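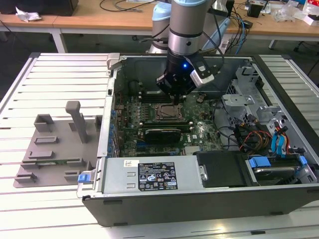
Is an old desktop worth opening up?

Denise Haslam has heard the sermon about saving old computers, and she doesn't much care for it. She runs the refurbishing bench at Warkthorpe, where retired office desktops come in by the skid, and she would like people to stop telling her every one of them can be rescued.

"Somebody drops off a tower and says it only needs a bit of love," she says. "It needs a processor, memory, a drive I can trust and an afternoon of labour. Love isn't on the parts list."

I had gone in expecting a success story. The shop took in 128 machines over the winter program, and the flyer on the door makes much of that number. It doesn't say how many left again as working computers. I asked. Haslam looked at her colleague Anselmo Esteban, who answered for her.

"Thirty-three," he said. "And I'd want to see four of those again in a year before I bragged about them."

The rest went for parts or to the metal recycler. Esteban is the more hopeful of the two, though it's a close contest. He likes the older Dell office towers, partly for the coloured plastic: the blue latches show you where to put your hands. "You lay it on its side, the panel comes off, and you can reach things. Try that with something thin and glued."

Fair enough, but being easy to open is a low bar. I put it to him that a roomy case is no use to a family whose computer takes ten minutes to load a bank statement. He granted the point and went on defending the case.
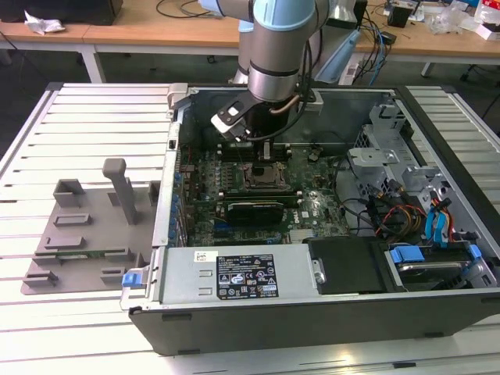

A Dell desktop with the side panel off and the processor socket bare.

The socket is where the arguments start. Haslam won't put a processor into a board until she has gone over the contacts under a good light, and she doesn't take a donor's word for their condition. "Everyone tells me it was working when they unplugged it," she says. "Everyone."

She is just as hard on power supplies. A label covered in certification marks tells her what the unit was approved for when it was new, she says, and nothing at all about the years since. Esteban thinks she scraps too many. She thinks he has never had to drive across town to pick one back up.

What about the environmental case? Haslam shrugs at the question. She has seen the claims and wants to know who measured them, and whether they counted the hydro bill for an old graphics card nobody in the house needs.

Would she take a refurbished tower home herself? She has one, it happens, under the desk in the spare room. It has been waiting for memory since December.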